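Grippers by Hand

At Wendero, a shared workshop on the ground floor of a former carpet showroom, the loudest machine on most evenings is the label printer. The band saw is in the back, under a sheet. The people out front are building a robot arm that can tidy a workbench, and they've been at it since October.

The arm is called Grustby. It has two fingers, a wrist that squeaks, and a motor controller that has been replaced twice. It learns by copying. Someone does a small job by hand, the job gets recorded, and the recordings go into a training run overnight. The group wants 4000 of them before it shows the arm to anyone outside the building. The count on the whiteboard the night I came by was 3525, and people kept glancing at it like a gas gauge!

I'd expected welding masks and a rack of computers. What I got was a white tabletop, a drawer unit, a bin of bits and pieces, and a wall papered so thickly with posters and printouts that I spent my first ten minutes just reading it.

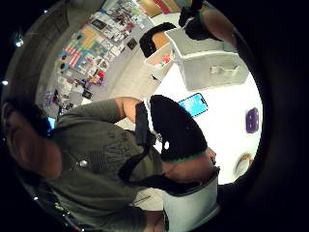

Black gloves with green details, at the white table at Wendero.

The jobs themselves are gloriously dull. Open a drawer. Pick up a roll of tape and set it down again. Sort small parts by color, then mix them up and start over. Do it slowly and the arm learns to dawdle, do it too fast and the fingers overshoot. A good session has a rhythm to it, and after half an hour of watching I could tell a clean take from a sloppy one by the sound of the drawer.

The software side goes by the name Gindiseck, a set of scripts that started out as a way to sort vacation photos (it still has a menu item for sunsets). It checks each recording, throws out the ones with dropped data, and lines up the rest. The first version rejected 458 takes in a single night, all of them fine, over a clock that was set wrong on one laptop. There was some shouting about that. Everything was recovered by breakfast.
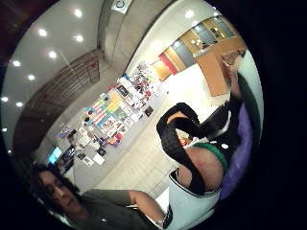

What I liked best was how much of the work is ordinary shop talk. Which screws strip. Whether a rubber fingertip should be ribbed or smooth. There's a long-running argument over Þrastardóttir, the second gripper design, which has a softer grip and a lovely curved palm but eats belts. Half the group would scrap it tomorrow. The other half has already ordered more belts.

Grustby's next job is a jar with a screw lid. So far it can hold the jar, and it can turn the lid, though it hasn't managed both in the same try. The spare jars are plastic.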